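4.3 Comparing finger sets on thin-rimmed objects

Use this procedure after the wrist camera has been calibrated (section 4.1). It compares the Samov long fingers with the Trareo standard fingers on the same plate and stand.

1. Home the gripper and confirm that both fingers close evenly.
2. Set the stand on the tabletop within reach of the arm and place the plate in it.
3. In the controller, load the profile for the installed finger set. The Samov profile is 497, the Trareo profile is 640.
4. Jog the arm until the fingers are on either side of the rim, then close at low force.

CAUTION: Keep hands clear of the fingers while the arm is enabled. Keep the emergency stop within reach.
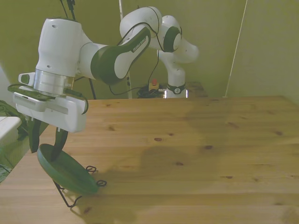 5. Hold for 8 seconds, then read the finger width from the status page. Write it down before opening.
6. Open the gripper, retract, and repeat until you have five readings.
7. Change the finger set and start again from step 1.

Note: Do not compare readings taken at different plate angles. A steep plate loads one finger more than the other - the width value does not show this.

Note: If the controller reports a grasp fault on closing, lower the approach speed before raising the force.

Procedure checked by Kwaku Antwi, Histbridge, October.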